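December, late

Laundry again tonight, and more of the argument with Brendan over whether a machine could do it.

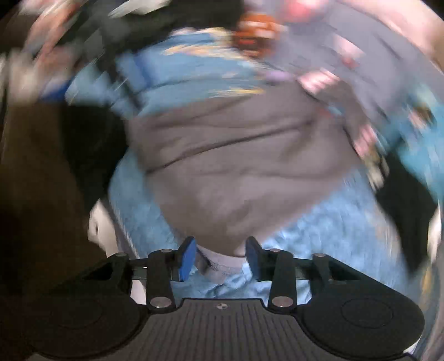 He says two years. I say he has never matched socks. Picking a thing up is the easy part now, I'll give him that. Finding the collar in a heap is harder, and then there's knowing which side is out. Wumpini sent me a piece on a folding machine that takes 28 minutes a load and wants every shirt handed to it flat - so I'd be standing there anyway. I do a load in 18.

Floors, fine. Dishes, maybe. Brendan has put $200 on it and I wrote that on the back of the calendar. Towels still to do.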